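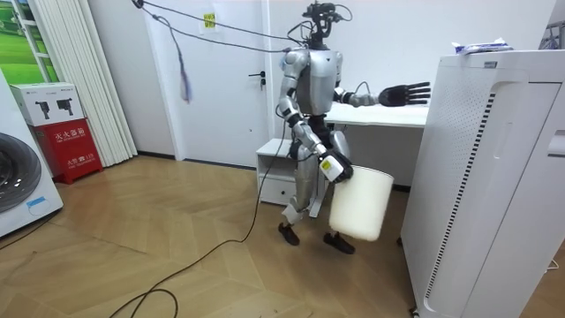
To: riltham-players
Subject: Re: [riltham-players] Guild warehouse limits and the autumn trading season
April 2023

Dear members,

The administration team has received the message quoted below, together with several shorter ones on the same subject. The reply is being sent to the full list so that all guilds have the same information.

> Good evening,
>
> I write on behalf of the Irklow Traders, a guild of 33 active
> characters on the Riltham server. We would like a clear answer on
> three matters before the new trading season is announced.
>
> First, the shared guild warehouse still holds only 231 stacks.
> This was enough when the game had one port. With Fahy open, our
> members carry goods for two markets, and the warehouse is full
> within days of every harvest.
>
> Second, when a character leaves the guild, anything that player
> put into the warehouse stays locked until the next server reset.
> We do not know if this is intended.
>
> Third, last October the season rules were changed after the
> season had begun. Guilds that had already bought ship permits
> were left with permits they could not use. We ask that this not
> happen again.
>
> We enjoy the game and wish to go on playing it. A public reply
> would be welcome.
>
> The Irklow Traders

The three points are answered in order.

1. Warehouse size

The present limit of 231 stacks will remain in place for guilds of the first and second rank. Guilds of the third rank and higher will be able to build a second warehouse at Fahy, with the same capacity as the first. The two buildings will be separate. Goods stored in one cannot be withdrawn from the other, and must be carried by ship or by wagon in the usual way.

The team did consider a single larger warehouse open from both ports. It was tried on the test server and had a poor effect on trade. Prices in the two markets became the same almost at once, and players who had chosen the carrier profession had very little left to do. The separate buildings keep the road and the sea route in use.

The cost of the second warehouse is 1243 silver marks, payable from the guild treasury only. Personal funds cannot be used. Guild leaders should check that the treasury permission is set to "build" for at least one officer, as the default setting allows deposits and nothing else.

2. Goods left by departing members

The lock is intended, but its length is not. Goods should be held for two days of real time, during which the departing player may file a claim with the harbor clerk. When no claim is filed, ownership passes to the guild. A fault in the claims table has caused the lock to run until the next reset instead. The fault has been corrected on the test server and the correction will be applied to Riltham at the next maintenance.

Guilds with goods locked at present do not need to take any action. Please do not open separate support tickets for each item. One ticket per guild is enough, and only if the goods are still locked after the maintenance has ended.

3. Changes to season rules

The team accepts the criticism regarding last October. The change to the permit rules was made to close a duplication error, and it was made quickly, but guilds that had bought permits in good faith should have been repaid at the time. Any unused October permit may now be returned to the harbor clerk at its full purchase price. Permits bought from another player will be repaid at the clerk's price, whatever was paid in the private sale.

From this season onward, the rules will be posted on the notice board in Bristenis before permits go on sale. Once sales open, the rules will be changed only where an error allows items or currency to be copied. In such a case, a notice will be sent to this list before the change takes effect.

Other matters raised

Several members asked if the Bristenis ferry will carry livestock. It will not this season. Mules and oxen must still use the bridge – the toll is unchanged.

One member asked whether guild banners can be displayed on rented ships. They can, provided that the rental has been paid for the whole season in advance. Banners on ships rented by the voyage are removed automatically on return to port.

The alliance chat channel will be closed during maintenance and its history will not be kept. Members who use it for trade agreements should copy what they need beforehand. Agreements made in chat are not enforced by the team in any case. The contract window should be used for any exchange in which one side delivers later than the other.

Replies to this message go to the full list. Questions about a single account, or about a suspension, should be sent to the support desk through the game menu.

Riltham Server Administration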